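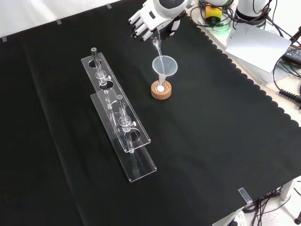

Minutes of the Library and Study Materials Meeting, Clustbridge Islamic Center

Home | Prayer Times | Classes | Library | Minutes | Contact

January 7, 2025
Location: Library reading room, Clustbridge
Meeting opened after Maghrib. Quorum present. Minutes of the previous meeting approved with one correction: item 4 should read "second printing" in place of "second edition."

1. Catalog status

The catalog holds 2814 titles. Entries are complete for Qur'anic sciences, hadith and Arabic grammar. Fiqh is complete through shelf F6. Biography and history have not been re-entered since the shelf order changed in September, and call numbers in those two sections do not match the spine labels.

Agreed: biography to be re-entered first. Spine labels will follow the catalog. Until the work is done, both sections are marked "reference only" in the lending record.

2. Transliteration standard

The catalog contains three spellings for many author names. A search on one spelling does not return the others. Two options were presented.

Option A: one fixed spelling per author, without diacritics, with all other forms entered as cross-references.
Option B: full diacritics in the main entry, plain form in a second field.

Option B was found to be more accurate but the present software drops the dot under letters on export. The article "al-" is also sorted inconsistently; some records file under A and others under the first letter of the name.

Agreed: Option A. The article is ignored in sorting. The Arabic script title is to be entered in field 3 for every new record. Old records will be changed when they are next opened for another purpose.

3. Purchase of commentary set

A 14-volume commentary on a hadith collection, in English with facing Arabic, was reviewed from the sample volume supplied by Roltano. Remarks entered:

a. Arabic text is fully voweled. Numbering follows the printed Arabic edition, so references in the class handouts will still work.
b. The chapter on fasting has footnotes that give sources by volume and page. The chapter on trade gives them by title only.
c. Binding is sewn. Paper is thin and print shows through on facing pages.
d. No general index. Each volume has its own index of narrations.

Quoted price is $700 for the set, delivered. The lack of a general index was discussed at length. One view was that the set should not be bought until an index volume is issued. The other was that readers in the Thursday class work by chapter and do not use an index.

Motion to buy one set for reference use, not for lending. Carried, one opposed.

4. Study circle text

The evening study circle will finish its present text before Ramadan. Two short works on purification and prayer were proposed as the next reading. The longer work assumes knowledge of legal terms not covered so far. The shorter has no notes, and a handout of terms will be needed.

Agreed: the shorter work. Handout to cover the categories of water, the conditions of wudu and the cases in which tayammum is allowed. Differences among the schools to be given in a table, one row per question, with the source for each. Draft to be circulated before the next meeting.

5. Booklets

The request for reprinting the booklet on funeral procedures was considered. Stock is exhausted. The section on county paperwork is out of date and must be corrected before printing. Zitby quoted for 400 copies, stapled, one color. Liu quoted for the same quantity but with a longer delivery time.

Agreed: Zitby, subject to a corrected proof. The Arabic text of the supplications is to be checked on the printed proof, as line breaks moved in the previous run.

6. Damaged and incomplete copies of the Qur'an

Worn copies are being left on the window shelf without a note. A closed box will be placed by the door for them. The method of disposal was referred to the imam for a ruling. No copies are to leave the building until the ruling is received.

7. Other business

Returned books placed in the shoe area: a sign is to be posted.
The reading lamp on the east table needs a new switch.
Request for a children's shelf deferred.

Meeting closed before Isha.

Search the library
Enter title, author or subject
Go

Related items
Library lending rules
Minutes, September meeting
Study circle reading list
Catalog entry guide: author names
Funeral procedures booklet (out of stock)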